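How to clear and wash a small glassware table

Posted by the Jadel study room, 2026-01-21

This page is for people who use our chemistry table in the evening and must leave it ready for the next group. I wrote it after I cleaned the same table many times in a wrong order. The work takes 15 minutes if you do not hurry, and a little more if there is much glass.

What you need

One plastic tray with a soft towel in it
A bottle brush, narrow, for flasks and test tubes
Dish soap without perfume (we buy the Drindo one, 264 ml bottle)
Two dry cloths, one for glass and one for the table
A small brush and a dustpan, only for broken glass
Thick gloves

Step 1. Look before you touch

Stand at the table and look at it from the side, with your eyes low. Clear glass on a light brown table is difficult to see, and small pieces are more difficult. Turn on the Lanz lamp if the room is dark. Find first the things which lie on their side, as they can roll.

Step 2. Decide the order

Lying glass goes first, then the stands and dishes, then the standing beakers. A beaker that has liquid inside stays on its mesh pad until the rest of the table is free. Take it with two hands.

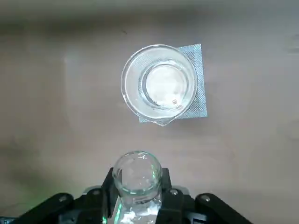 The beaker on its mesh pad, with the spout to the near side.

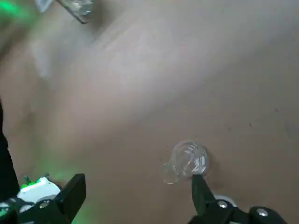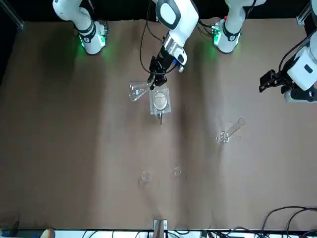 A flask on its side over the clear stand, and a test tube lying to the right.
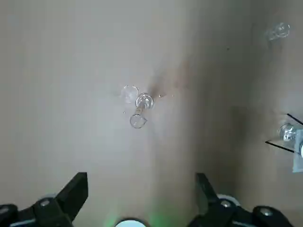
Step 3. Small pieces

Put on the gloves. If you see small shiny points on the table, treat all of them as broken glass, even when you think they are only water. Use the small brush and go slowly in one direction, away from your body. Do not use your sleeve. The pieces go in the Sindix box with the yellow lid, never in the paper bin.

Step 4. Wash

Fill the sink with warm water, not hot. Wash one item each time and do not leave glass under the foam, where the next person can not see it. For a flask, pour in a little water with soap, turn the brush along the wall, and then push it to the bottom. Rinse three times from the tap. For the last rinse I use distilled water, 200 ml is enough for the whole tray.

If the glass has a brown ring that does not go away, leave it with vinegar until the next day. Write a paper note and put it beside, so other people don't drink or pour it out.

Step 5. Dry

Put the flasks and tubes upside down on the rack. Beakers can dry on the towel. Please don't dry the inside with paper, it leaves small fibers.

Step 6. The table

Wipe the table with a damp cloth and after that with the dry one. Old marks in the surface will stay, you don't need to scratch them. When the table is dry, put the mesh pads in the drawer number 42 and the clear stands on the shelf over it. Hang the gloves on the hook by the sink.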